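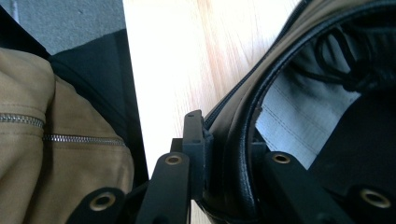

Reading time: 4 minutes

Section 2. Placing the desk and first use

This section begins when the Staris frame is standing on its feet and the table top is screwed on. If you have not come so far yet, please go back to Section 1. The parts list is also there.

Before you start

You need one free wall socket, a spirit level and the small hex key from the Surken accessory bag. Two persons are needed for moving the desk. The desk with its top is heavy, and the weight sits mostly in the two columns.

Take everything off the table top, also from under it. Bags, bins and drawer units must stand outside the area of the feet during the whole set-up.

Caution: Never lift the desk by the table top. Always lift at the crossbar, one person at each end.

Choosing the place

1. Put the desk where you want to use it. Leave at least the width of a hand between the back edge and the wall. The top moves a little when it goes up, and the plug needs space too.

2. Look up. A shelf, a lamp or a window that opens to the inside can be in the way when the desk is at its highest position.

3. Lay the spirit level on the table top, first along the long side and then across. Turn the adjustable feet with your hand until the bubble is in the middle. Clockwise makes the corner lower.

4. Push lightly on each corner. If the desk rocks, repeat step 3.

Note: On carpet the feet sink in during the first days. Check the level again after a week. On thick carpet you can order the wide foot plates, article 2365, from your dealer.

Connecting the control box

5. Check that the power cable is NOT in the wall socket.

6. Slide the control box into the rail under the top until you hear a click.

7. Connect the two column cables to the sockets M1 and M2. It is not important which column goes to which socket.

8. Connect the hand switch to the socket marked with a hand. This plug is flat on one side and goes in only one way. Do not use force.

9. Fix the cables to the crossbar with the clips. Let a loose bow hang at each column – a cable that is too tight will be pulled out when the desk rises.

10. Put the power cable in the control box and then in the wall socket. The display shows two lines.

Caution: Do not connect the desk to an extension lead which is already used for a heater or a kettle. The power cable must never run under a foot of the desk.

The first reset

The desk does not know its own height when it is new. You have to teach it once. The same is true when the desk was without power for a long time.

11. Press the down button and hold it. The desk goes down slowly, stops, and comes up again a very small distance.

12. Keep holding until the display shows a number. Now you can release.

13. Press the up button and let the desk go to the top. Stay beside it and watch the cables. Almost all the faults that are reported to us in the first week come from a cable that was caught somewhere.

If the display shows 431, one of the columns is not connected well. Take out the plug, wait one minute, push both column cables in again and repeat from step 10.

Saving your heights

14. Bring the desk to your sitting height. Your elbows should be at the level of the top with your shoulders relaxed.

15. Press M and then 1. The display blinks once.

16. Do the same for standing, with M and then 2. Stand in the shoes you normally wear at work.

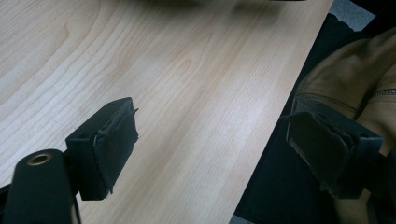

Table top in pale wood grain with a straight front edge.

Care of the table top

Wipe the top with a soft cloth and lukewarm water with a drop of washing-up liquid. Dry it afterwards with a second cloth. Always wipe in the direction of the grain.

Do not use scouring powder, steel wool or cleaners with chlorine. Spilled coffee or ink should be removed the same day. Hot pans and teapots need a mat under them.

Metal parts such as zips, buckles and the feet of monitor stands can leave fine scratches. We advise felt pads, 200 of which are sold in one box by Van Acker, and you can cut them to size with normal scissors.

Note: Tighten the screws under the top once more after the first month. After that, once per year is enough. Hand-tight is sufficient, so please do not use a power drill.

Help and spare parts

Your dealer can help you with spare parts for the frame. Questions about the hand switch and the control box go to Rilidar service, for the attention of Lies Bosman. Have the serial number ready. It is on the silver sticker at the inside of the left column. In August the answer can take a few days longer.

Continue with Section 3, Locking the hand switch.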